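Does a songwriting residency teach children to read?
Project report, Arts in Schools seminar

1. Why I picked this

The brochure for the Orklow residency says that writing songs "builds stronger readers." Kinnear Elementary paid $3,000 for it this spring, mostly out of its library budget, so I think it is fair to ask where that sentence comes from. I asked. The program office in Grivura sent me the brochure again.

My project was to follow one residency at Kinnear from start to finish and see what evidence a school could reasonably collect on its own. I play guitar badly and I like school music, so I did not go in hoping to catch anyone out. I did go in doubtful.

2. What happened in the classroom

The teaching artist was Alistair Chisholm, and the residency ran for six sessions with the third grade, 60 children in all, split into their usual classes. In each session the children learned a chorus by ear, then wrote verses in small groups and sang them back. The verses had to be about something ordinary. Food was the most popular topic by a long way, followed by pets and then older brothers.

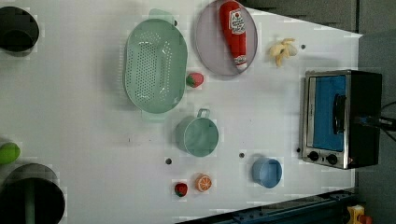
Chisholm is good at the job. He gets a quiet child to offer a line without making a fuss over it, and he lets bad rhymes stand until the group notices them. By the fourth session most groups were arguing over syllables, and one group threw out a whole verse because it "sang too long." That is real editing, and I saw more of it in that hour than I remember from my own third grade year.

It is also where my trouble starts. Editing a verse out loud, with friends and a tune to lean on, may have nothing to do with reading a page alone. The brochure treats them as one skill.

3. What I measured

I used the Mollari sheet, a short read-aloud task the school already gives. The teachers ran it before the first session and again in June. Scores went up in every class. I was briefly pleased, and then I looked at the previous year's sheets, when there was no residency. Scores went up in every class that year too, by nearly the same amount. Third graders get better at reading during third grade.

I had no comparison group this year. The principal did not want any class left out, which I understand, but it means the rise could come from the songs, the regular lessons, or the children simply being older. I also doubt the sheet itself. The same passage was used both times, and at least one boy recited the opening before he had turned the paper over.

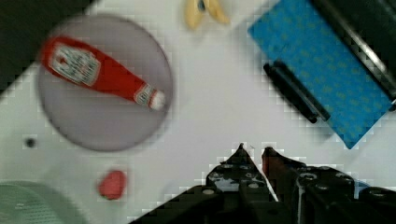 Figure 2. White tabletop, gripper open.

4. What the teachers said

Two of the three teachers told me the children were "more confident readers" afterward. When I asked what they had seen, both talked about singing in front of the class. The third said she had noticed no change in reading but would book the program again tomorrow -- her group had never worked together so well.

I trust her answer most. It claims less.

5. What I would tell the school

Keep the residency if the children enjoy it and the money is there. Stop calling it a reading program until someone can show that it is one. Next time, let one class start later than the others and test all of them with a new passage in between. This costs nothing except some rescheduling. It would also help to keep the children's drafts. Most of the early verses went into the recycling bin before I thought to ask for them, and I now suspect they would have told me more than the scores did.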